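Towel cell, fault log, July

Carried over from the whiteboard before it gets wiped. Left arm dropped out of hold again during the stretch step. Third go at writing this up properly so bear with the spelling.

What happened. Morning block, cell 2, Kordestani task list, cloth handling, towels. Cycle 167 of the run. Pick fine, lift fine, regrasp fine, both arms go out to tension and the left force reading falls off a cliff. No alarm. Controller kept pulling with the right like nothing was wrong. Left fingers reported CLOSED the whole time. Towel let go on the left side, swung, and the right arm overshot to its soft limit and sat there humming.

I was at the desk, colleague was at the gate with one hand already on the latch to swap the towel pile. That's the part I don't like. Gate interlock hadn't opened so technically nothing was breached, but if the slip had come a second later we'd have had an arm snapping outward with somebody leaning in. Logged as a near miss, form is in the red binder.

First guess was worn pads. Pulled both left pads. Not worn, a bit of lint. Cleaned with iso, refitted, restarted. Slipped again, 12 cycles in. So not pads, or not just pads.

Second guess, cloth. The plaid towels are thicker once they bunch, and when the regrasp takes a fat handful the fingers stop early. Tried the thin tea towels from the other bin: no slips before lunch, but I only ran them a short while so don't read much into that.

Third guess, and I think this is it: the closed check. "Closed" in the Maltavitz driver means the motor has stalled. Doesn't care where it stalled or how hard. A stall on a fold looks the same as a stall on a good pinch. Then the hold current drops back after 3000 ms to save the motor, and the tension step starts right about there. If the regrasp is slow, we're pulling on the low hold current. Went through the timestamps for both slips and the pull starts after the drop-back in both. Good cycles either side, pull starts before. Two slips isn't a lot of evidence but it fits a bit too well.

Why left only? Don't know. Left gripper regrasps second so it has less cloth to work with, and it tends to get the corner. Could also be the left motor is plain weaker, it's the older of the pair (came over from the Hakavcombe rig, the right was bought new). Need a pull test on both with the spring scale. Can't find the spring scale.

Things tried, in order, so nobody repeats them:

Pads out, cleaned, back in. No change.
Swapped left and right gripper cables at the controller end. Fault stayed on left. So not the cable, not the port.
Slowed the tension step to half. Slips less violent, still slips.
Hold drop-back turned off, left only. Ran 38 cycles, no slips. Left motor housing got up to 12 degrees warmer than the right, by the thermal gun. Not happy leaving it like that overnight.
Drop-back back on, pull start moved earlier. Not finished, ran out of day.

Safety bits, please actualy read:

1. Do not run the stretch step with anyone at the gate. Yes the interlock works. Stand behind the line anyway till this is closed out.
2. If the left lets go, hit stop. Don't wait for the controller to notice, it won't. It only watches total force and the right arm alone can keep that number looking OK for a bit.
3. Don't hand-feed the towel back into the fingers while it's in hold. I've seen this done. Stop, jog open, then load.
4. Brikeo brackets on both arms: check the screws before each block. One on the left was a quarter turn loose. Probably nothing to do with it, nipped up and paint marked.

Software side. Asked for a per-arm force check in the tension step: if either side falls under threshold, freeze both. Should be a small change. Also want the driver to report finger position with the stall flag so we can tell fat fold from proper pinch. Was told this needs a firmware update on the grippers and the last one of those cost us most of a week. Will raise it again.

Stills from the head camera on the stretch step:
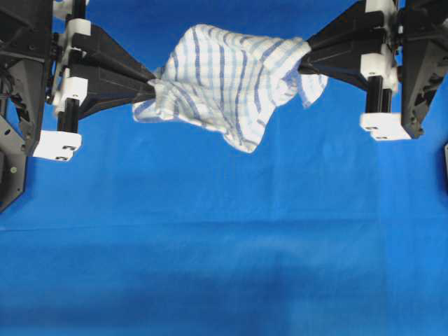
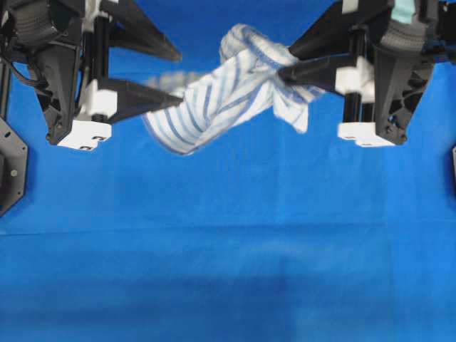
Entry by: cell 2 bench, afternoon shift. Read and initial at the back of the book.

Follow on from the stills. Went looking for something in the head camera view that would catch a slip before the force does. In the second one the left end of the cloth has gone to a smear by the lower finger while the rest still has readable stripes. A blur check on that patch might do as a cheap early warning. Might also go off every time the arms move fast. In the first one there's a loose corner hanging off by the left gripper, so the fingers have cloth but not the tip of the corner. Not calling that good or bad, but worth sorting the saved stills by how much corner is outside the fingers and seeing if the slips land in one pile.

Bunching is another thing. Towel isn't anywhere near flat in either of them. The fold people want it flat before it goes down on the sheet, so the pull distance needs a look as well. Separate problem, separate page.

To do, tommorow if the cell is free:

Pull test, left and right, same towel. Find the scale or borrow one.
Finish the early pull start run, same towels, same pile order, drop-back ON.
Swap the grippers over physicaly, left to right. If the fault moves it's the gripper, if it stays it's the sequence.
Fit a second thermal sticker on the left motor.
Near miss form needs a second signature.

Cell is parked, air off, key in the drawer. Stretch step is locked out in the menu, leave it locked.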